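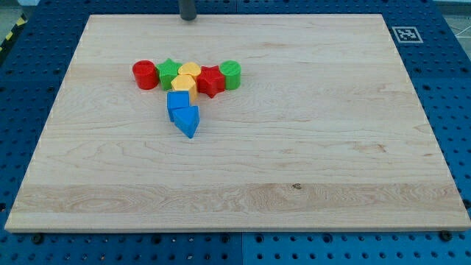 Setting Up the Sisthorpe Tabletop Sorting Kit

These instructions are for schools and training centers that have received the Sisthorpe kit on loan from the Drurnstead Equipment Service. They cover unpacking, placing the board, and running the first sorting exercise. Staff should allow 70 minutes for the first setup. Later sessions need much less.

Before you begin

The kit includes the arm, the gripper, the control box, the wooden work board, and a set of plastic shapes. The shapes come in red, green, blue, and yellow, and include cylinders, stars, a cube, and a triangular prism. Check the contents against the packing sheet and report missing items to Coralie Stubbs at the loans desk before the arm is powered on.

The control software runs on any Unix system. The installer needs an administrator password.

Step 1. Place the board

Set the board on the perforated base and fasten it at the front corners. Tighten by hand first, then a quarter turn with the supplied key. Press on each corner in turn. If the board rocks, loosen it and start again.

Step 2. Check the marker

The square black-and-white marker belongs on the blue base, just past the back right corner of the board. It must lie flat and remain uncovered. Do not laminate replacement markers; glare from the coating will cause the position check to fail.

Step 3. Run the position check

Clear the board, close the safety barrier, and select Check from the main menu. The arm will visit 4 points and return to rest. If an error code appears, write it down before restarting, as the log is erased on power-up.

Step 4. Place the shapes

Group the shapes in the back left part of the board, standing upright, and leave the rest clear for sorting. Pieces may touch. A tight cluster is a harder test for the gripper, and new users may prefer to begin with the pieces spread out.

Step 5. Start the exercise

Select Sort by Color and set the speed to 20 percent. Full speed (100) is locked on loan units and can be released only by Santosh Joshi on written request.

Keep hands outside the barrier while the arm is moving. To stop it at any time, press the red button on the control box.

Returning the kit

Kits borrowed for the fall term are due back in December. Pack the shapes in their tray and leave the marker attached to the base — it is aligned again at Drurnstead between loans.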